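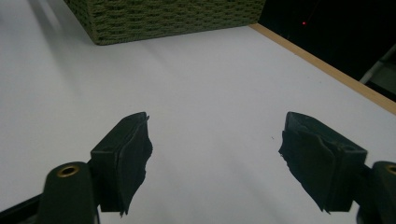 The Bandeck hand gripper kit from Viditz costs 118 with the spare pads, and I have used it in my kitchen and workshop for 16 weeks now. Most of my tips are about the pads, as this is where new owners lose their patience. When the dark edges become ragged like mine, do not pull at the threads. Cut only the long wisps with small nail scissors, and leave the rest until you change the whole pad.

Clear the table first. I put everything small in the green woven basket and push it to the far side, so the space between the fingers stays free. Wipe the surface with a damp cloth and dry it well - crumbs like to stick in the pad and then they scratch the things you pick up.
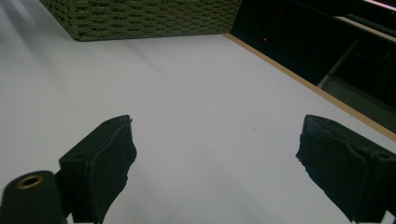
Fingers wide open, basket at the back, ready to start.

Begin with a folded tea towel. It forgives a bad grip, and you learn how far the fingers must close. After this try a plastic cup, then a wooden spoon. I would leave glasses for the second week.

The brass inserts take the screws from the kit. Turn them by hand until you feel a stop, then a quarter turn with the key. My friend Italo Ruggiero used an electric screwdriver and had to order a new post from the Arnstead shop.

For cleaning the pads, use a dry toothbrush. Soap makes the fabric stiff.

Is it worth the money? For me yes, but the big set at 352 has only more cases and a stand, and I do not miss them. Spare pads are sold in pairs. Order them before December, when the delivery becomes slow.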